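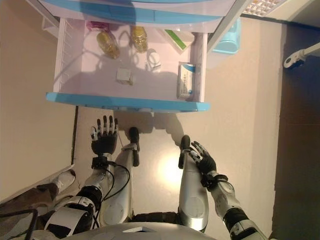 Carmela De Luca wrote in after the last review to say that the slack in the cables was the first thing I should have sorted out, before I spent an afternoon on the fingers. A loop that can lie across the leg can catch on the knee, she said, and every drawer job has the arms working low down, right where the knees are. She thought the Doltmont kit would be wasted on us until that was fixed.

She was right about the order. I have now had the Doltmont hand and wrist service kit in use at Arnside since April, on a white humanoid with five-fingered black hands, and most of the trouble I blamed on the hands came from the cabling.

## What you get

The kit comes in a hard case. Inside are the drivers, a torque handle, a finger alignment block, spare wrist cuffs, a bag of cable clips and a printed booklet. The drivers are good. They fit the joint screws properly and the tips haven't rounded off. The torque handle is stiff to set but holds its setting. The clips are the weak part, and I'll come to those.

Omach sell a similar set for less. It has no alignment block, and you'd end up making one.

## Setting up the hands

You clamp the block to a bench, lay the hand in it palm down and run the zeroing routine one finger at a time. The first hand took me 2 hours. The second took well under one. The booklet shows the thumb being done last, but the thumb shifts the index finger slightly on ours, so I do the thumb first and check the rest against it.

After that we go to the drawer. It's a white one with a light blue front, on metal slides, and we stock it with the sort of thing you'd find in a bathroom: small boxes, a round pot with a lid, little yellow bottles with gold caps. The bottles are the hard ones. A bottle on its side wants a different approach from one standing up, and a finger that is slightly out of true shows up there long before it shows up on a box.

Reaching in at the back is awkward as well, with the top of the cabinet overhanging. If the wrist is out, you'll find out on the way to the back corners. I wouldn't sign off a hand without trying it.

Somebody stands beside the robot throughout these checks. The booklet says so too, on page 11, which seems late in the book to mention it.

## Cables

The clips supplied are too shallow for our cable and pop open when the forearm turns. Gerardo Cocco suggested the Vakulenko ones, which have a proper latch. I put 4 on each arm. Leave enough slack for full wrist rotation, turn the wrist by hand both ways with the power off, then close the latches. Keep an eye on any cable on the floor too, including where the helper is likely to step.

## Looking after it

I check the screws every 14 days and wipe the finger joints at the same time. Spare cuffs last up to six months according to the booklet. Ours are still the first pair, so I can't say.

## Worth buying?

Yes, if you look after the hands yourself and don't already own an alignment block. Buy better clips with it. If you only need the drivers, get the Omach set. I'd like Doltmont to sell the block by itself, and I have written to ask them.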